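3.2 Covering the table

Studies of how people lay out a work surface tend to say a good deal about what was put on the table and very little about the table. We were no better. Our first draft gave the surface four words, one of which was "standard", and a reader at Windemia quite fairly asked what standard we had in mind. This section is the long answer.

All sessions in the Nurnmont room used a tabletop with a pale covering over it. The covering matters because people treat a blank sheet as an instruction. Given bare wood, our pilot group put things down wherever their hands happened to stop. Given a white surface, the same people began lining things up with its edges, and several asked whether they were allowed to touch it.

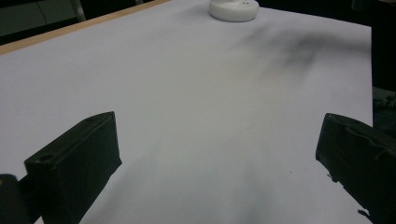

Figure 3. The white covering under dim room light.

Each session opened with a pause of 60 seconds in which the participant stood at the table and did nothing. We had expected this to be dull, and for the most part it was. It did show us that people look at the far edge of the covering first and the middle last. The layouts that followed leaned the same way, with early items placed towards the back and the centre left open until there was nowhere else to go.

Where the covering stops short of the tabletop, a strip of wood is left showing. We had put this down as a flaw in the setup and meant to fix it. Participants had already found a use for it, though – they called it the shelf, the ledge or the kerb, and parked on it anything they hadn't made up their minds about. Of the 333 layouts we coded, 35 ended with at least one item still sitting there, undecided. 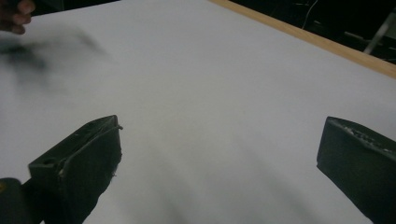 Iltico has argued in reply that the strip should be counted as part of the work surface, that a border people use is a place like any other, and that our coding sheet punishes anyone who needs somewhere to think. We accept the first two points. The third would mean redoing the coding sheet, and we have put it down as future work, where it will have plenty of company.

For the second round we kept the strip and gave it its own code. We also stopped straightening the covering between sessions, having noticed that a freshly squared sheet made people tidier than they could possibly be at home. Skew was allowed to build up to 6 degrees before anyone stepped in.
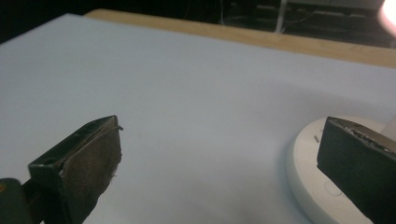 Agreement between coders got slightly worse under the new scheme, mostly over items that straddled the line between white and wood. The Thân rule, under which an item belongs to whichever side holds most of its base, settled the majority of these. The rest were coded as "both" and are left out of Table 2.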